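¿Cómo sabe un robot cuándo cerrar los dedos?

Texto: Sudheer Thampi
Para lectores de 8 a 11 años

Pon un lápiz encima de la mesa y cógelo. ¿Ya está? Seguramente has tardado menos que en leer esta frase. Ahora suéltalo y cógelo otra vez, pero muy despacio, y fíjate en lo que hace tu mano. Primero se abre. Después baja. Los dedos se giran un poco para ponerse a los dos lados del lápiz, y solo al final se cierran.

Tú no piensas en nada de esto. Un robot necesita que alguien le escriba un programa, o que un programa lo aprenda con ejemplos. En este texto voy a contar cómo funciona el nuestro, que se llama Vovik, y con el que trabajamos en Clarnau desde agosto.

Primero, mirar

Vovik recibe imágenes de una cámara que está muy cerca de los dedos. Para ti, una imagen es una mesa con cosas encima. Para el programa es una tabla enorme de números. Cada punto pequeño de la imagen se llama píxel, y cada píxel tiene tres números: cuánto rojo, cuánto verde y cuánto azul hay en él.

Imagina que tienes un cuaderno de cuadrados y que en cada cuadrado hay tres números escritos. ¿Podrías decir dónde está el lápiz? Es difícil, pero hay una pista: donde los números cambian de golpe, a menudo termina una cosa y empieza otra. Un dedo negro sobre una mesa clara, por ejemplo, es fácil de encontrar, porque los números de la mesa son altos y los del dedo son bajos.

Con la madera hay un problema divertido. Las vetas, que son las líneas onduladas de la madera, también hacen cambiar los números. Una de nuestras primeras versiones veía una veta oscura y decía muy convencida: «¡Aquí hay un cable!». Y claro, no había ningún cable. Tuvimos que enseñarle muchas imágenes de mesas con vetas y sin nada más, hasta que aprendió a no hacer caso de ellas.

Las sombras son otra trampa. Si la pinza baja, su sombra se mueve sobre la mesa, y un programa sin experiencia puede creer que la sombra es un objeto. Puedes probarlo en casa con una lámpara. Acerca la mano a una hoja blanca y mira cómo la sombra cambia de tamaño y de forma.

Segundo, decidir

Cuando el programa ya tiene una idea de lo que hay delante, debe elegir qué hacer. Aquí mucha gente imagina que el robot hace un plan completo, desde el principio hasta el final, y luego lo cumple con los ojos cerrados. Algunos robots de fábrica trabajan casi así, porque las piezas llegan siempre al mismo lugar.

Vovik hace planes muy cortos. Mira la imagen y prepara 20 movimientos pequeñitos. Por ejemplo: un poco hacia abajo, un poco a la izquierda, abrir más los dedos. Hace solamente los primeros y vuelve a mirar. Si mientras tanto el lápiz ha rodado, el plan nuevo ya lo tiene en cuenta. Tú haces lo mismo cuando persigues una pelota: corres, miras, corriges y sigues corriendo.

Esto tiene un nombre que quizás oirás cuando seas mayor: bucle de control. Un bucle es algo que se repite en círculo. Mirar, decidir, mover, y otra vez mirar.

¿De dónde salen los ejemplos?

Nadie de nosotros ha escrito una regla como «si el lápiz está torcido, gira la muñeca». Serían demasiadas reglas, y siempre faltaría una. Vovik aprende de personas. Una persona lleva una pinza en la mano y hace la tarea con ella, y la cámara guarda lo que se ve mientras tanto. Después, el programa estudia las imágenes y los movimientos juntos. Busca una relación entre las dos cosas: cuando se ve esto, la mano se mueve así.

Mi compañera Myrtle Ambrose es la que prepara las tareas. Ella dice que los ejemplos buenos son un poco aburridos y un poco diferentes entre sí, las dos cosas a la vez. Si el lápiz está siempre en el mismo sitio, el programa aprende de memoria ese sitio y no aprende a buscar el lápiz. Para la tarea de guardar lápices en un vaso hicimos 31 ejemplos el primer día y Vovik fallaba casi siempre. Después hicimos muchos más, con la luz encendida y con la luz apagada, y empezó a ir mejor -- aunque con los lápices muy cortos todavía se equivoca.

Tercero, cerrar (pero ¿cuánto?)

Cerrar los dedos parece la parte fácil. Pero piensa en un huevo y en un martillo. El programa no siente la fuerza como tú. Tiene que adivinarla por otros caminos: cuánto se han cerrado los dedos, si han dejado de moverse aunque el motor empuja, y también cómo se ve la almohadilla, la parte blanda del interior del dedo. Una espuma se aplasta un poquito cuando aprieta algo, y la cámara lo puede notar.

Por eso el programa también debe conocer los dedos mismos. Los dedos salen en casi todas las imágenes, y su forma es parte de lo que el programa aprende. Si los ejemplos se hicieron con almohadillas lisas y hoy las almohadillas tienen los bordes rotos, los números son otros en ese lugar, y el programa puede confundirse. Un trocito de espuma que sobresale, ¿es dedo o es objeto? Tú lo sabes enseguida. Vovik tiene que haber visto dedos así antes.

Un juego para hacer en clase

Se juega en parejas. Una persona es la mano y cierra los ojos. La otra es el programa y solo puede decir palabras cortas: abajo, arriba, izquierda, derecha, abre, cierra, para. Hay que coger una goma de borrar y ponerla en un estuche.

Jugad primero con una regla más: el programa dice todas las órdenes al principio y después se calla. Luego jugad otra vez, pero ahora puede hablar después de cada movimiento. ¿En cuál de las dos rondas llega antes la goma al estuche?

Palabras nuevas

Píxel: cada uno de los puntos que forman una imagen digital.
Bucle de control: mirar, decidir y mover, repetido muchas veces.
Pinza: la mano sencilla de un robot, a menudo con dos dedos.
Almohadilla: la parte blanda del dedo que toca los objetos.

Y una última pregunta, para pensar con calma. Entre los dos dedos de una pinza abierta, encima de una mesa de madera clara, ¿qué debe contestar el programa si le preguntamos qué hay para coger? 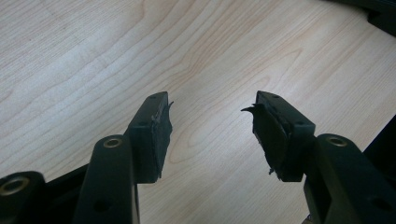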